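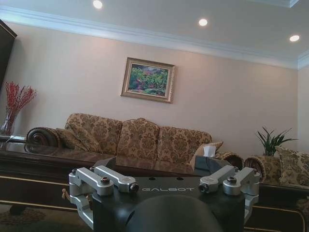

Cenham Living Rooms

README for the 8 release

What is in it

Cenham Living Rooms is a collection of 3811 color pictures of sitting areas in furnished homes, with a label file that says what furniture is in each picture and how it is arranged. It covers sofas, armchairs, coffee tables, side tables, rugs, cushions and the small things people leave on them. The pictures come from 306 rooms. Kitchens and bedrooms are in a separate collection (Estulov) and use a different label list, so please don't merge the two without reading the notes in labels_old.txt.

Most of the rooms are formal sitting rooms of the kind kept for guests: a long sofa, one or more matching armchairs, a polished table in front. We went looking for these on purpose. The older Denik set is nearly all plain gray and white upholstery, and models and people who learned from it did badly on patterned fabric.

Files

pictures/ has one folder per room, numbered 001 to 306
labels.csv has one row per labeled item
rooms.csv has one row per room, with the arrangement code
fabric_terms.txt is the word list for upholstery
labels_old.txt maps the earlier names to the current ones

Labels

Each row in labels.csv gives the picture, the item type, the main color, the pattern and the material if it can be told by eye. If it can't, the material field says unknown. Do not read unknown as "other."

A sofa is counted by its seats. Where the seat is one long cushion, go by the back cushions. A sofa and armchair in the same fabric get the same suite number. Different wood on the legs does not break up a suite.

Back cushions that belong to the sofa are labeled back_cushion. Anything loose that leans on them or on an arm is throw_pillow, even when it is in the sofa's own fabric. This is the most common mistake in the first round of labels, and 677 rows were corrected by Orestis Kalogeropoulos in June. There are probably a few left.

Arm shapes are scroll, square, slope and none. Scroll means the arm rolls outward at the top.

Pattern terms are plain, stripe, check, damask, floral and other. Damask with flowers in it goes under damask.

Tissue boxes, remotes, trays and cups are all small_item, with the name in the notes column. They are labeled wherever they sit, including on the sofa seat. The surface column says what is under them.

Known problems

Glossy tabletops. Dark polished tables mirror the sofa and the windows, and some early labels boxed the reflection as a second sofa. Reflections should have no row at all. Rooms 040 to 071 have been checked for this and the rest have not.

Rugs are often mostly hidden by the table. We label the visible part only.

Brown and beige. Two labelers will disagree on these all day. If your work depends on the split, join them into one class.

Long tables that run past both sides of a picture have the field full_length set to no. Don't use them for size estimates.

Room 188 is missing from rooms.csv. Its labels are fine.

Who to ask

Bahman Yazdani looks after the label list and the fabric terms. Orestis Kalogeropoulos handles corrections. Send the room number and the row number with any correction. The arrangement codes were carried over from the Ghorbani floor plan sheets, and questions about those can go to either of us.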